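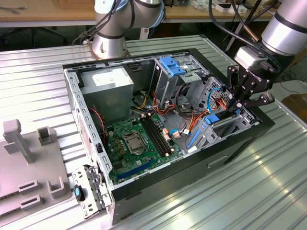 Planning the Second Cell: An Interview on Equipment Purchasing at Prorach

Fri 13 March

Prorach will decide this spring whether to add to its computer disassembly line. Nerea Escobar, head of procurement, and Unai Zabala, who leads the line's engineering group, spoke with the staff bulletin about the request now before management and the way its budget was prepared.

The current cell pairs two robot arms at a ribbed aluminum table. Desktop towers are laid on their sides with the side panel off, and an arm fitted with a multi-fingered gripper reaches in from above. Mr. Zabala said the arms themselves were the easiest part of the original purchase to price.

"A supplier can quote you an arm in a day," he said. "The hand took us five months to specify. We had drive cages, memory, power leads and plastic latches to consider, and every manufacturer puts them in a different place."

The first budget, approved in December of the year before last, placed the gripper under accessories. Ms. Escobar has since moved end tooling to a line of its own, with a separate allowance for replacement fingers and wrist couplings.

"When a finger is worn, the cell stops," she said. "I would like that cost to be visible to the people who sign for it. In the first year it was charged to general maintenance, and I spent a good part of the summer finding it again."

Fixtures were a second point of revision. The holders and posts used at the table are made to the group's own drawings, and the original request contained no figure for them. The new one sets aside 13 percent of the equipment total for fixtures and bench hardware. Mr. Zabala considers this adequate for desktop cases. He would not apply the same share to laptops, which the group has been asked to study.

Asked which task had most affected the plan, he named cables.

"A metal cage stays where it is. A bundle of wires moves when you touch it, and it may be lying across the thing you want. I asked for more engineering time on that one subject than on all the others together. Yolanda Herrero in finance sent the page back to me twice, and she was right to, the first version explained very little."

Three routes were compared: outright purchase, a lease through Plurent, and an extension of the present service agreement with Robles. The lease carried the lowest cost in the first two years. Over seven years, the period Prorach uses for fixed machinery, it came out at almost the same amount as purchase, and it restricted changes to the tooling. Ms. Escobar has recommended purchase of the arms and a service agreement limited to the controllers.

"We alter the grippers constantly," she said. "A contract that requires written consent for each change does not suit this group."

Training is budgeted separately. Bonifacio Valcárcel and Iñaki Pastor will prepare the operators, and both have asked that the table be kept free of production work on training days. The request allows for the lost hours.

Floor space remains unsettled. The preferred location is in the Arurard building, where the electrical supply would need to be extended before any table could be bolted down. The quotation for that work has not been received. Ms. Escobar said she would not submit final figures without it.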